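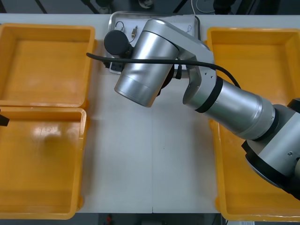
Photo: Babar Hayat

Board index > Kitchen & Baking > Small Batch and Home Bakery
Thread: metal trays vs. plastic bins for bulk ferment?

flourandfret wrote:
Okay so I've been selling bread out of my house for a while now and I finally outgrew the mixing bowls. I'm up to 46 loaves on a big bake and my kitchen looks like a yard sale. I want to move to bins for the bulk ferment, and I keep going back and forth between shallow plastic ones and plain metal trays with a lid or a towel over them. My sister says just buy what the pizza place has. The pizza place won't tell me what they have!

What are you all using? And does the shape matter as much as people say? I do mostly a country sourdough plus a seeded rye that sticks to everything I own.

marlow_bakes wrote:
Plastic, and don't look back. Metal pulls the heat right out of the dough if your counter is cold. I lost a whole December to sluggish dough before I figured that out.

Get wide and shallow if you fold in the bin. You want to be able to get both hands under it.

tinroofbread wrote:
Gonna disagree with marlow. I've used metal for years and once it's warmed up it holds steady. I rinse mine with hot water, dry it, oil it, and in goes the dough. Plastic scratches, then the scratches get funky, and then you're buying bins again.

Also shallow bins dry the top out if the lid doesn't fit. Ask me how I know.

marlow_bakes wrote:
Then get a lid that fits? Mine are Flisness, the second size up, and they seal fine. And I don't use a metal scraper on them, so no scratches. Plastic bowl scraper only.

pepperjack_40 wrote:
I have the Flisness ones too and the lids are good for maybe a year before the corners start lifting. The Cultelitz lids are stiffer but a pain to get off with wet hands. I've said words at those lids — not nice ones.

For the rye, wet your hands and wet the bin. Water, no oil. Oil just makes it slide around and then stick anyway.

flourandfret wrote:
Ooh, the water thing is new to me, trying that on the next batch. I've been drowning everything in oil like a salad.

pepperjack, how many kilos are you putting in one bin? I don't want to be lifting something I can't carry to the fridge.

pepperjack_40 wrote:
6 kilos is my limit and that's with my good shoulder. I'd go less if your fridge shelf is above your waist. Buy two smaller ones before you buy one giant one, seriously.

tinroofbread wrote:
Agree on that at least. My first one was so big it didn't go through the fridge door, so it lived in the garage with the Christmas lights.

marlow_bakes wrote:
lol. Okay, we agree on something.

flourandfret wrote:
Update: I ordered two of the Flisness and I'm going to keep one metal tray for the rye and see who wins. The supply place in Marino had them cheaper than online, if anyone's local. Does anybody label theirs? I keep losing track of which dough went in first.

pepperjack_40 wrote:
Painter's tape and a marker. Write the time you mixed, and the time of your last fold underneath it. Peel it off before you wash or the glue turns to gum.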